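Hutura publishes first results from household chore trials

Simulated rooms used to test whether two-armed robots are ready for everyday tidying

31 March 2023 — Hutura, which develops control software for service robots, has today published the first results from its household chore programme. The work was carried out with the simulation studio Rarkton and asks a plain question: can a general-purpose robot tidy an ordinary home yet without someone watching over it?

The company's answer is that it cannot. Some parts of the job are now within reach, and the report sets out which ones. It also lists the chores that Hutura does not expect to offer to customers in the near future.

What was tested

The programme began in January and covered 300 simulated runs. All of them took place in computer-rendered rooms built by Rarkton. The chores were picking up small items from the floor, putting rubbish in a bin, clearing a bedside surface and straightening a blanket.

Each run started with the robot's jaws open and nothing in its grip. A run was marked as complete only if the item ended up where it should be and nothing else in the room had been knocked over or moved out of place. Runs in which the robot stopped and asked for help were recorded separately.

Lighting was a large part of the test. Many demonstrations of home robots are given in bright, bare rooms, and Hutura wanted to know how its software would cope in the sort of light people have in their bedrooms in the evening. Several of the rooms were therefore kept dim, with dark walls and deep shadow.
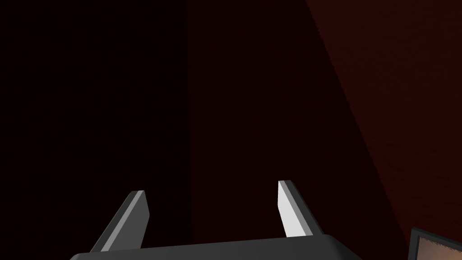
Where the robot did well

Picking up a single rigid object from a clear patch of floor was the most reliable task. Moving an item between two known points was also dependable, provided the route was open. The report recommends these two chores for the next stage of work.

Where it struggled

Bins proved harder than expected. Dropping an item into an empty bin is simple enough, but a bin that is already full leaves little space for the fingers, and small round objects tend to roll when they are set down on top of other things. With an arm on each side of the bin, the software also has to decide which one should act and keep the other out of the way.
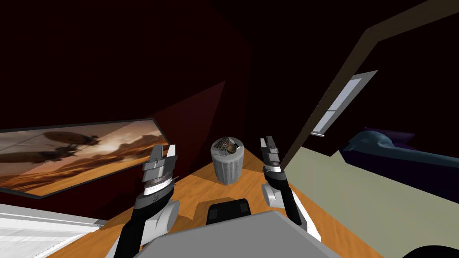
Too often the software treated the chore as finished once it had let go of the item, and did not check where the item had come to rest. A person would look again and push it down, or empty the bin first. Hutura has started work on a checking step that makes the robot look at the result before it moves on.

Blankets remain out of reach. Soft materials change shape each time they are touched, and the software could not plan far enough ahead to leave a bed looking tidy. The company has dropped this chore from the programme for the time being.

Tiburcio Manríquez, head of trials at Hutura, said: "People ask us when they can have a robot that does the housework. We would rather give them a list of what works and what doesn't than a date. Picking things up is going well. Knowing when a job is properly done is the part we still have to fix, and beds are a long way off."

Next steps

A further 400 runs are planned with a wider choice of bins, furniture and room layouts. If the results are good enough, Hutura will move the two recommended chores on to real machines at its Escobedo workshop. Shop-floor tasks such as sorting returned goods and clearing packing benches will be looked at separately with Kaltthorpe, which supplies shelving and storage to retailers.

No product launch is planned on the basis of these results. The full report, including the scoring rules and a list of failed runs, is available on request from the Hutura press office.

About Hutura

Hutura writes control and planning software for two-armed service robots used in homes, shops and small workshops.

ENDS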